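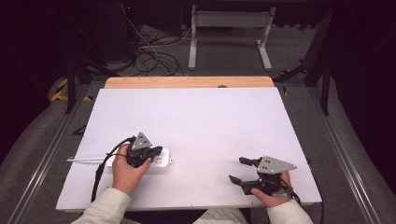 Seit dem Frühjahr wohne ich mit einem Stromzähler zusammen, der mehr über mich weiß als meine Mutter. Er heißt Zikano, hängt im Keller und meldet jede Viertelstunde an eine App, was ich so treibe. Die App ist in Pastelltönen gehalten, damit man beim Erschrecken ruhig bleibt.

Im Oktober kam dann die Jahresübersicht: 3410 Kilowattstunden. Im Jahr davor waren es 2185. Ich habe in der Zwischenzeit weder geheiratet noch eine Sauna eingebaut, also rief ich beim Versorger an. Nach neun Minuten Panflöte hatte ich eine freundliche Dame am Apparat, die mich fragte, ob ich vielleicht »mehr zu Hause« gewesen sei. Das bin ich. Ich wusste nur nicht, dass meine Anwesenheit gut 1200 Kilowattstunden kostet.

Brigitta Strebel aus dem zweiten Stock lieh mir daraufhin ihr Messgerät, eine Tronis, gekauft zu einer Zeit, als man so etwas noch mit gedruckter Anleitung bekam. Damit zog ich zwei Wochen lang durch die Wohnung wie ein Gerichtsvollzieher. Stecker raus, Messgerät dazwischen, Stecker rein, aufschreiben, nächster.

Der Kühlschrank, mein Hauptverdächtiger, ist unschuldig. Der Fernseher zieht im Standby fast nichts und hat sich meine Vorwürfe mit Würde angehört. Der Drucker dagegen verbraucht Strom dafür, dass er nicht druckt, und zwar auch dann, wenn ich ihn darum bitte zu drucken.
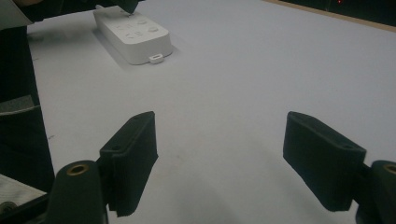 Tischplatte, aufgeräumter als meine.

Der Schuldige saß im Arbeitszimmer unter dem Schreibtisch und hieß Odera. Ein Heizlüfter, »sparsam und flüsterleise«, im letzten Winter nur für die kalten Füße angeschafft. Die Füße waren offenbar bis in den Mai hinein kalt. Dazu kommt ein Luftentfeuchter, den mir mein Bruder überlassen hat und der seither tapfer gegen die Feuchtigkeit kämpft, die ich mit dem Wäscheständer daneben herstelle.

Der Lüfter steht jetzt im Keller, direkt unter dem Zähler – die beiden haben sich sicher viel zu erzählen. Ich trage dicke Socken und schaue morgens vor dem Kaffee in die App. Gestern war der Balken für die Nacht so kurz, dass ich ihn erst für einen Fehler hielt. Den Drucker habe ich übrigens behalten, die Steuererklärung steht noch aus.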